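Home Organization, Unit 4: Sorting the Catch-All Table
Instructor: Simin Azimi
Handout revised June 2011

Most households have one surface where small things land. It may be a desk, a hall stand or the end of a dining table. This unit covers how to clear it and keep it usable. Read it before you start your own table for homework.

Terms we will use

Stray: an item with a home somewhere else in the house.
Resident: an item used at this table at least once a week.
Orphan: a part or cable you can't match to anything.

Start with the strays. Carry them out in one trip if you can, in a box or on a tray. Don't put them away properly yet — drop them in the right room and come back. Food, medicine and toiletries go first. Check the date on any medicine before it moves. The Munshi household, our case from Unit 2, took 29 strays off one sideboard and still had the drawers to do.

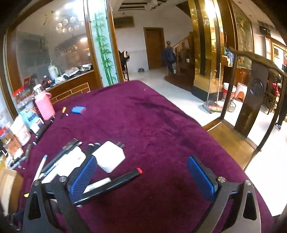
Residents are sorted by use, and size comes second. Writing things make one group, charging things another, and small tools a third. On a mixed table these groups run into each other. A power adapter ends up beside a marker, pens lie across a power bank, and a yellow-handled screwdriver sits next to an eraser. Pull each group to its own corner before deciding what to keep. Test every pen on scrap paper. Keep chargers with the device they serve, and label the plug end with tape.

Containers come last. Students often buy them first and then fill them. Jars work for pens and markers. Shallow trays work better for adapters, clips and screws, where you need to see the bottom. Measure the table edge before choosing anything tall, and leave the middle open for work.

If the table has a cloth, take it off and shake it outdoors. Velvet holds lint and should be brushed in one direction. Wipe the surface under it too.

Orphans get one small box and a date. Anything unclaimed by September goes.

Homework

Clear one surface of your own. Write down your three groups and where the strays went. Bring the list to class, 200 words at most.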